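시뮬레이션부터 사기로 했다: 양팔 로봇 장비 예산 짜는 이야기

요즘 퇴근하고 나면 견적서만 들여다본다. 재밌어서 큰일이다!

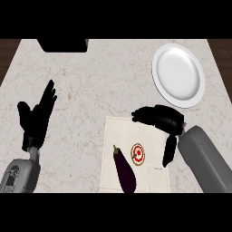 왜 아직 실물을 안 샀냐면

가지 하나를 접시로 옮기는 주방 작업이 우리 팀 첫 과제다. 대리석 상판, 흰 접시, 그리고 손가락 달린 검은 손 한 쌍. 지금은 전부 렌더링 속에 있고, 실물은 케이블 한 가닥도 없다. 처음엔 나도 당장 팔부터 주문하고 싶었다. 그런데 Ziad Azar가 예산표를 보더니 "손을 뭘로 할지도 안 정했는데 팔을 왜 먼저 사?"라고 물었고, 할 말이 없었다. 팔은 손목에 뭘 다느냐에 따라 가반하중이 달라지고, 가반하중이 달라지면 가격표가 한 칸씩 위로 올라간다. 그래서 순서를 뒤집었다. 시뮬레이션에서 작업을 먼저 돌려 보고, 손을 고르고, 그다음이 팔, 맨 마지막이 작업대다.

손: 두 손가락이냐 다섯 손가락이냐

제일 오래 고민한 부분이다. 평행 그리퍼는 싸고 튼튼하고 부품도 금방 온다. 가지만 옮길 거면 그걸로 충분할 것 같기도 하다. 그런데 우리가 하고 싶은 게 가지에서 끝나지 않는다. 접시도 들고 싶고, 매트도 집어서 펴고 싶고, 나중에는 뚜껑도 돌려 보고 싶다. 납작하게 붙어 있는 매트 모서리를 집는 걸 생각하면 엄지가 따로 노는 손이 자꾸 탐난다.

후보는 Puvance와 Tanoli 두 곳으로 좁혔다. Puvance 쪽은 손가락 모듈을 하나씩 갈아 끼울 수 있는 게 정말 마음에 든다. 연구용 손은 손가락부터 망가진다는 말을 워낙 많이 들어서, 통째로 보내지 않아도 된다는 것만으로 점수를 크게 줬다. Tanoli는 손끝 촉각 센서가 기본 포함이고 시뮬레이션 모델 파일을 계약 전에도 보내 준다. 이게 생각보다 크다. 모델 파일이 없으면 우리가 직접 관절 한계값을 재서 만들어야 하는데, 그 시간도 결국 인건비니까.

견적서에서 자꾸 빠지는 것들

처음 만든 예산표에는 팔 2대, 손 2개, 제어용 컴퓨터만 있었다. 지금 표는 16줄이다. 늘어난 줄을 보면 이렇다.

손목 어댑터 플레이트. 팔 제조사와 손 제조사가 다르면 거의 무조건 따로 깎아야 한다.
비상정지 스위치와 배선. 팔마다 들어 있는 것 말고 양쪽을 한 번에 세우는 것.
예비 손가락과 힘줄 부품.
카메라 거치대와 조명. 카메라 값만 적어 두고 거치대를 까먹었다.
설치비, 운송비, 관세. 해외 견적은 여기서 제일 많이 달라진다.
소모품. 접시는 깨질 거고 가지는 매주 새로 사야 한다(이것도 한 줄이다!).

여기에 예비비를 장비값의 30%로 잡았다. 너무 많다는 의견도 있었는데 나는 끝까지 밀었다. 환율도 있고, 작업대 높이를 잘못 잡아서 받침을 다시 짜는 일은 꼭 생길 것 같다.

작업대 배치는 공짜로 바꿀 수 있을 때 바꾸자

시뮬레이션을 먼저 하길 잘했다고 느끼는 게 배치다. 접시를 오른쪽 위에 두면 오른손은 가까운데 왼손은 한참 멀다. 그럼 왼팔은 이 작업에서 뭘 할 건가? 매트를 누를 건가, 가지를 받아서 넘길 건가? 두 번째 팔을 사는 이유를 예산서에 적어야 하는데, 배치를 이리저리 바꿔 보면서 그 문단을 썼다. 접시를 왼쪽으로 보내면 손에서 손으로 넘기는 동작이 필요해지고, 그러면 양팔이 확실히 말이 된다. 상판 깊이도 마찬가지. 팔 길이를 한 단계 줄여도 되는지 보려면 제일 먼 물건 자리에 손이 닿는지부터 봐야 한다. 짧은 모델로 갈 수 있으면 아낀 돈은 전부 예비 손가락으로 보낼 생각이다.

그래픽카드는 제일 먼저 질렀다. 렌더링도 하고 학습도 하니까 어차피 필요한 물건이고, 실물이 늦게 와도 놀지 않는다. 시뮬레이션 환경은 Gerkangate 라이선스를 팀 단위로 끊었다. 개인용 여러 개보다 관리가 훨씬 편하다.

지금 일정

손은 샘플 대여를 신청해 놨고, 팔은 Avetti 대리점에서 두 번째 견적을 기다리는 중이다. 첫 견적에는 교육비가 따로 붙어 있어서 포함 조건으로 다시 달라고 했다. 발주는 늦어도 12월 전에 넣고 싶다. 해를 넘기면 예산 항목을 새로 올려야 해서 그건 정말 피하고 싶다.

혹시 손가락 달린 손을 실물로 오래 써 보신 분 계시면 교체 주기 좀 댓글로 알려 주세요. 예비 부품 줄에 넣을 숫자를 아직 못 정했습니다.

2026. 8. 18.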